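Spacing, tail length and thread colour on shared suturing practice surfaces

Reading time: 3 minutes

Kadri Hunt, Sisthorpe Skills Centre

I am responsible for the written guidance issued to learners who attend our basic suturing sessions, and I should be grateful for the views of other centres before the revised version is issued in August. The current text asks learners to place simple interrupted stitches "at even intervals with tails of suitable length". Assessors have interpreted this very differently, and marks have been disputed.

Our difficulty is increased by the shared use of materials. The centre gets through 115 practice surfaces in a term against a budget of £635, and each one is therefore worked by several learners in turn. A later learner will often begin beside a closure left by an earlier one, and it is not always clear whose stitches are being assessed.
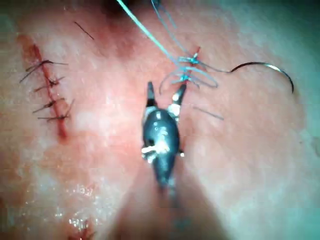
Dark interrupted stitches on the longer incision; two blue-green knots on the shorter.

I would particularly welcome advice on the following points:

1. Whether a fixed interval should be stated, or left to the judgement of the assessor.
2. Whether uneven tails should lose marks where the knot itself is sound.
3. Whether thread colour is a reliable means of separating one learner's work from another's.
4. What length of thread should be issued at the start.

Fistinard Training Office

We revised our own guidance last year and can comment on each of the points raised.

A fixed interval is preferable for beginners. Our text states 5 mm between stitches and the same figure for tails, and learners are given a paper rule. Assessors may accept small departures where the edges of the incision meet properly. Once a learner has passed the first stage, the figure is withdrawn and the spacing is assessed by eye.

On tails, we deduct one mark only, however many are at fault. The dark closure shown by the poster has four stitches at roughly even intervals, but the tails of the uppermost are plainly longer than the rest. Under our scheme that would be recorded as a trimming fault and would have no bearing on the mark for spacing. Learners should also be asked to remove offcuts from the surface before calling the assessor. A short dark strand is lying near the closure in the same photograph, and we would note it on the sheet without deducting anything.

Colour is helpful but should not be relied upon alone. We issue dark thread for the first exercise and blue-green for the second, and the learner writes the colour on the mark sheet. Where two learners have used the same colour, a sketch of the surface is attached.

As to length, we issue 400 mm per learner. Those working with a longer strand tend to lose control of the slack, and it is worth including a sentence on this. The thread being drawn through should lie in one open curve, well clear of any strand already on the surface, before the next throw is made. The long strand on the right, below, is lying in such a curve.

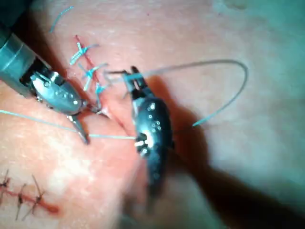
Bakke

Agree with the above on the interval. We do not issue a rule. Colour has caused us trouble, as learners swap.

Palel Clinical Education

I would add two matters to the reply from Fistinard.

The first concerns lighting. Under a strong lamp the shadow of an instrument can fall directly across the area being stitched, and learners then misjudge the depth of the bite. Our guidance requires the lamp to be adjusted before the first stitch, and the assessor initials the sheet to confirm it.

The second concerns the reuse of surfaces. We permit no more than two incisions on each and require the shorter to be closed last. I accept that this may not suit a centre with the numbers given in the original post. A possible alternative is to have the assessor sign off and photograph each closure before the surface is passed on, which adds a few minutes to the session but has ended most of our disputes. I can supply a copy of our mark sheet on request.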